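Gripper choice for pulling memory modules out of desktop towers
Hardware > End effectors and tooling

Posted by Chenxi Yu

We are setting up a small disassembly cell for end-of-life desktops and I need to settle on a gripper before July. The arm is fine. The tower lies on its side with the panel off, and the arm works straight down into it.

I have two candidates on loan from Bukent. One is an electric parallel gripper, 100 mm stroke, force adjustable from 20 N. The other is pneumatic, shorter stroke, faster, no position feedback. The parts to remove are memory modules, drives in plastic carriers and the graphics card. The memory is the problem. Clearance between neighboring slots is tight and the stock fingers on both grippers are too wide. Has anyone compared these two types on a similar job? Also, wrist camera or fixed camera?

Kumaresan Bhat

Electric. Pneumatic is ok for the drives but you will crack something on the board sooner or later.

Zhuoran Cao

I ran a comparison like this last year on scrap office machines, 120 pulls per gripper, same arm and same controller.

The pneumatic unit was faster per cycle. It also closed at full force every time, so a finger that landed 1 mm off pushed the module sideways in the slot. With the electric one you can close to a set width, read back the position, and abort if it is wrong. I ended up at 30 N for memory and drove it higher for the drive carriers.

Fingers matter more than the gripper body. Discard the stock pads and make narrow ones, with the grip face no wider than the gap to the next slot. Check the wrist housing too – on a deep case it can reach the drive cage before the fingertips reach the board. Jog to the worst corner by hand before you write any program.

Camera: I use both. Fixed for locating the tower, wrist for the last part of the approach. If you can only have one, take the wrist camera and put a hard stop on the table so the tower always goes down in the same place.

Gripper over the board, side panel off:
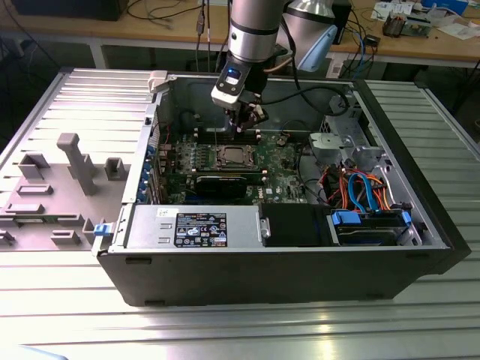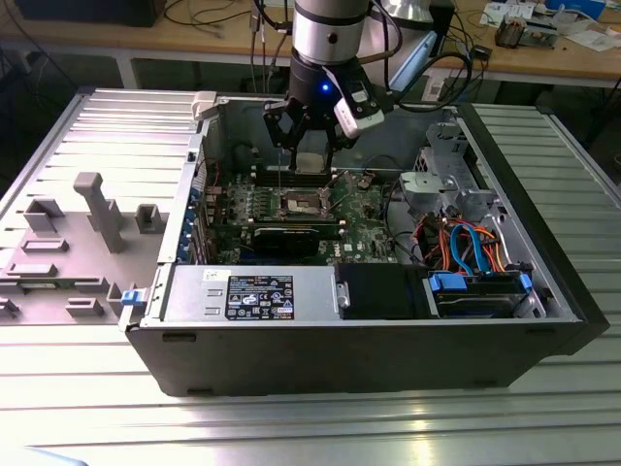
Release the latches at the ends of the memory slots as a separate step. I tried doing it with the same fingers and gave up – the approach angle is wrong and you lose the time you saved. A fixed-length pin on a second tool works, or do it by hand if the volume is low.

One more setting to look at is the speed limit inside the case. I keep a box-shaped zone in the controller, with reduced speed below the rim. Set the zone from the tallest case you expect to run.

Qiuyue Fu

Does the 30 N figure hold with rubber pads or bare metal? We get slip at that force on modules with heat spreaders.

Zhuoran Cao

Thin rubber. I have not tested heat spreaders.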